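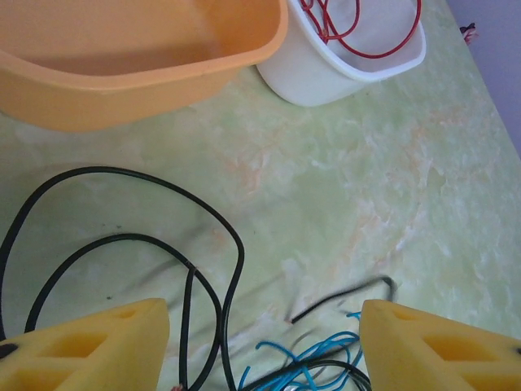 January 2024

Second day with the new rulebook from Pilance. It runs to 38 pages and I've read all of them, which I suspect puts me ahead of the people who signed it.

The job is wires. Red ones, black ones, blue ones, in a tangle on the green table, and the arm is meant to pick them out and put them in the tubs. Behrouz Shirazi thinks the rules will settle everything. I told him I'd believe it when a rule could tell me where one wire stops and the next one starts.

Rule 14 says the work must be laid out "in a neutral manner" before each run. What's a neutral tangle? I dropped the lot from elbow height. Behrouz pushed his around with a ruler until it looked right to him, and we both ticked the box. So the form now says we did the same thing.

I don't mind the one about keeping hands out while the fingers are live. That one was written by somebody who has been pinched. I also don't mind stopping the run if a cable hooks over a finger, though the book wants a supervisor's initials before we start again and the supervisor was at Hekier all afternoon.

The log stands at 2,302 picks. Trulten wants that number in the report, with no word on how many were clean. I wrote a note in the margin asking what counts as a pick if two wires come up together. Expect I'll hear back by September.

Made a list tonight of what I'd keep, if anyone asked me.

1. Leave clear table between the pile and the tubs, so a dropped wire is easy to see. 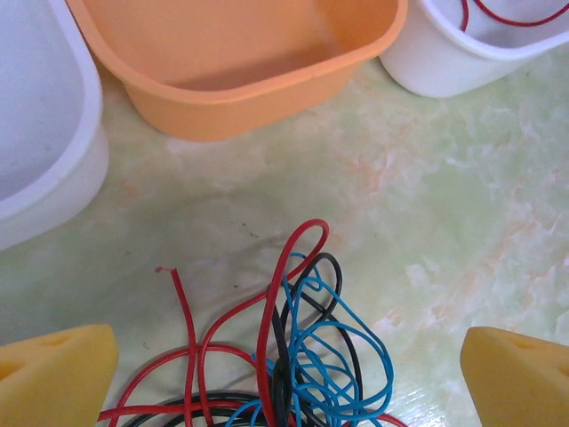
2. Write down what went wrong in plain words, before the tick boxes.

Couldn't think of a third. Bed. Ring Wang in the morning about the spare fingers.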